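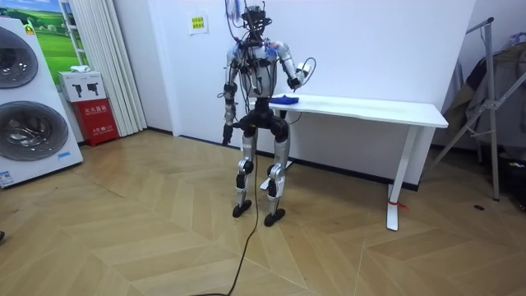 Comparing Two Hand Controllers on the Cloth-Folding Bench

September 2022

The purpose of this post is to record the comparison of two hand controllers carried out at the Gallton workshop, and to set out why I have recommended that one of them be retained. I have kept a personal record of such work for several years. Colleagues in other groups have asked for an account with more detail than the internal summary, which ran to a single page and omitted most of the inconvenient results.

The two controllers are referred to here by the names used in the workshop. The first, Jacobs, closes the fingers to a commanded position and holds them there. The second, Landerau, closes them until a set motor current is reached and then regulates that current. Both were run on the same pair of hands and the same arms, and the operator's commands passed through the same software. The change from one controller to the other required a restart and a short calibration, during which the arms were left in their rest posture.

Method

Each controller was given 34 attempts at the same task: take hold of the top cloth at one corner, lift the corner clear, carry it across and release it. An attempt was scored as complete if the corner was released within a hand's width of the target and the remaining cloths had not been dragged out of place. Theda Wunderlich operated the robot for all attempts. I kept the score sheet and was not told which controller was in use until the session had closed. This arrangement was not perfect, as the Landerau controller has an audible whine at low current and I could usually guess.

Before scoring began, the operator was allowed five practice attempts with each controller. We had originally planned for more, but the afternoon bookings at Gallton are fixed and it was considered preferable to protect the scored attempts.

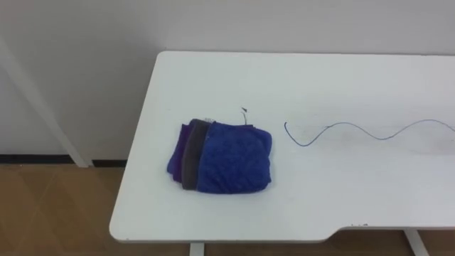 Cloth was selected as the test material for the reason that it exposes a weakness in position control which rigid objects conceal. A plastic block has one width, and once that width is known a commanded finger position will suffice. A folded towel has no such figure. In the stack we used, the blue cloth lies against a dark grey one, with a purple one beyond it, and a hand that closes slightly too far will gather the grey layer along with the blue. The wrinkles in the blue fabric alter the thickness at the fingertips from one attempt to the next, and no single closing position proved satisfactory for all of them.

Results

Under Jacobs, the most common fault was collecting a second layer. The operator could correct for this by stopping the fingers early, but the grip was then light and the corner was sometimes lost during the lift. Once she had found a suitable position for a given fold the controller was very repeatable, and she remarked that it was the more predictable of the two to operate. Its response to a release command was also noticeably prompt.

Under Landerau, second-layer faults were less frequent. The fingers settled against the fabric and the operator did not need to judge the closing distance by eye. The difficulty lay at the other end of the motion. On four attempts the fingers were slow to let go, and the corner was carried back some distance before it fell. We attribute this to the current filter, which had been tuned by the Brarkberg group for heavier objects and which we had not altered. Reducing the filter window improved the release but made the grip less steady, and we returned to the supplied value so that all scored attempts would be made under the same conditions.

I would caution readers against treating the comparison as a general ranking. It concerns one operator, one pair of hands and one kind of task. In January we ran a similar exercise with rigid containers and Jacobs was the clear preference of everyone who took part.

A word on viewpoint

The head camera view deserves separate mention. From above, the folded edges of a stack are reasonably easy to tell apart, but the height of each layer is not. Several of the faults under Jacobs began as errors of judgement about height, and a controller that reacts to contact will naturally be favoured where the operator cannot see the contact well. A wrist camera may narrow the difference between the two controllers considerably. The mounting plates have been ordered and I intend to repeat the session once they are fitted. 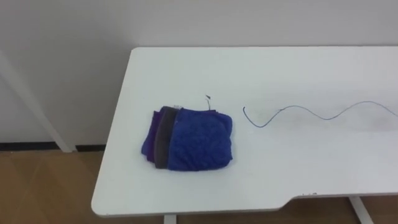 The folded stack from the head view, with the thin cable to its right.

Recommendation

I have recommended that Landerau be retained as the default for cloth work and that Jacobs remain installed for rigid objects. The restart between them takes around 5 minutes including calibration - an acceptable cost if the day's tasks are grouped sensibly. I have also asked that the filter window be exposed as a setting in the operator's panel, so that it may be adjusted without editing the configuration by hand.

Theda has proposed that the next session include a second operator with less practice, and I support the proposal. Her own corrections under Jacobs were quick enough that some faults were recovered before they could be scored, and a less experienced operator may produce a wider gap. The score sheet will be revised beforehand to include a column for recovered faults, along with the time taken for each release.

This site uses cookies to remember your preferences and to measure visits. By continuing to browse you agree to our use of cookies. Accept | Manage settings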